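GAMES / DEV THREADS
4 min read · 271 likes · 8 comments

Kernetik is out as a browser build. It's a one-button puzzle platformer with 8 levels. It plays on desktop and phone, no account needed. Thread on how it got made and what I'd do over.

2/ The idea: you don't control the character. The character walks left to right and turns at walls. Your one button flips gravity for everything else in the room. Crates, spikes, doors, coins. The walker stays put on the floor.

3/ First prototype was one evening. It was fun for three rooms and then it was a mess, because you could flip as often as you liked and just mash your way through. Limiting flips per room fixed that. Most rooms give you four or five.

4/ Engine is my own small canvas thing. I started in Gruster and liked the editor a lot, but I couldn't get its collision to behave when a crate and a door landed on the same tile on the same step. I still use Gruster to draw the maps and export them as JSON.

5/ Collision notes for anyone doing tile games: move on x, resolve, move on y, resolve. Don't do both at once. I read this advice years ago, ignored it, and spent two weeks on crates that got stuck in corners.

6/ Fixed timestep too. On a 144 Hz monitor the walker was fast enough to skip past the spikes in level 3. A tester sent me a clear time I couldn't match and that's how I found it.

7/ Sprites are 16x16, twelve colors. Ekkachai Kaewmanee did the walker and all the crates. I did the backgrounds, and you can tell. He also talked me out of screen shake on every flip. It's now only on the big ones and there's a toggle in the menu.

8/ Music is by Benedetta Negri. Two tracks, one for normal gravity and one for flipped, same tempo, both running all the time. The game just crossfades between them. On older phones they drifted apart after a few minutes, so now I restart both at each room load.

9/ Level 6 is the one people write to me about. The working name was Skoltesberg and I left it in. It's 3 screens tall and you get 8 flips. You can clear it with six. If you're stuck, leave the second crate alone until the door is on the ceiling.

10/ Someone named Rojanasak on the forum did it with five. I watched the replay four times. There's a one-tile gap by the coin that I thought was closed. I'm leaving it open.

11/ Numbers, for people who like those. 500 people started the game in the first week. 467 finished level 1. 271 got to Skoltesberg. I don't log anything past that, so I can't say how many cleared the whole thing.

12/ The 33 who dropped out on level 1 bother me a bit. My guess is the start screen. It said "press any key" and on a phone there's no key. It says "tap or press" now.
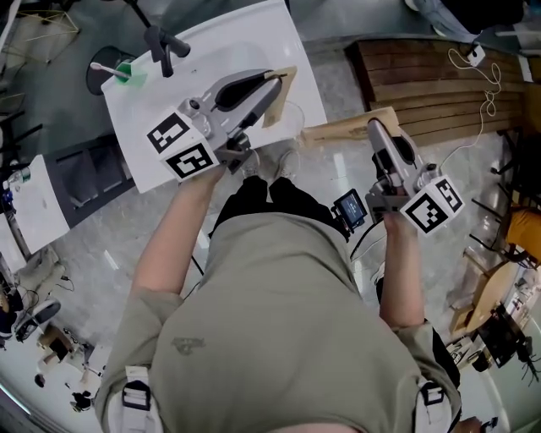 CHIANG MAI, October

13/ Patch is up. Changes:
- gamepad support (any face button flips)
- mute setting is saved between sessions
- crates no longer jitter on moving platforms
- level 4 coin moved one tile left
- text on the start screen changed

14/ Your saves carry over. If your best time on level 4 disappeared, that's on purpose, the old route isn't possible after the coin move.

15/ Still broken: in Safari the first flip sound plays late. I've tried preloading it and playing it silent on the first tap. Neither worked. If you've solved this in your own game, reply here or send me a message.

16/ Next up is a level editor, very plain. Place tiles, set the number of flips, copy a link. No ratings and no front page for now. I'd like to see what people build before I add any of that.

17/ A few of you asked about source. The collision code and the map loader will go up once I've cleaned out the commented parts. The art and music won't be included, those belong to Ekkachai and Benedetta.

18/ Replays can be exported from the pause menu. Send me your level 6 runs, slow ones too.

8 comments · Share
Filed under: HTML5 games, puzzle, devlog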